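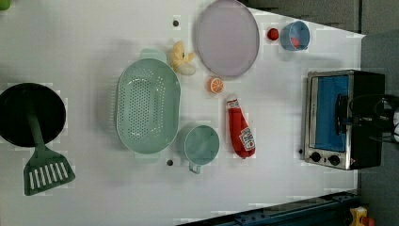 Drainage decides how well canned or soaked beans take up a dressing. Liquid left on the skins dilutes the oil and leaves a starchy film at the bottom of the dish. The size of the holes matters less than the open area of the base. An oval colander with many small round holes set in rows, like the mint-green one here, holds back lentils that would slip through a coarse slotted spatula. Spread the beans across the whole base.

Rinsing

1. Empty the beans into the colander and let the can liquid run off.
2. Rinse under cold water until the foam is gone. Move the beans with an open hand. A spoon splits the skins.
3. Tilt the colander lengthwise and leave it for 2 minutes.
4. Level it, turn the beans over once, and leave it for another 2 minutes.

Lentils hold more water between them than chickpeas do and may need a third rest. For home-soaked beans, cook first and drain while warm.
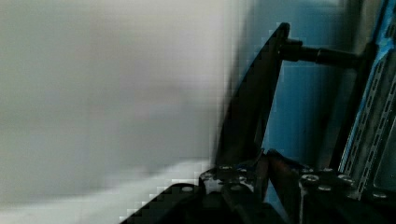 Margaux Poulain wrote in to say that the second rest can be skipped if the beans are tipped onto a dish towel, and that chickpeas in particular come out drier that way. This works for small batches. With a full colander the towel soaks through before the lower layer is dry, and black beans stain it.

Dressing

Weigh the drained beans. Use some 80 grams of dressing for every two cans. Pour it in while the beans are at room temperature, fold from the bottom, and cover.
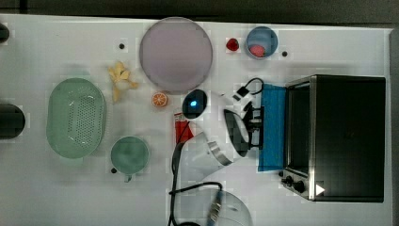 Leave the dish in the refrigerator overnight and fold again before serving. Salt should be checked at this point and not earlier, as the beans draw it in while they stand. Add herbs and soft cheese last. Leftovers keep for three days in a closed container.

Page revised August 2022. Quantities checked by Ximena Iturra.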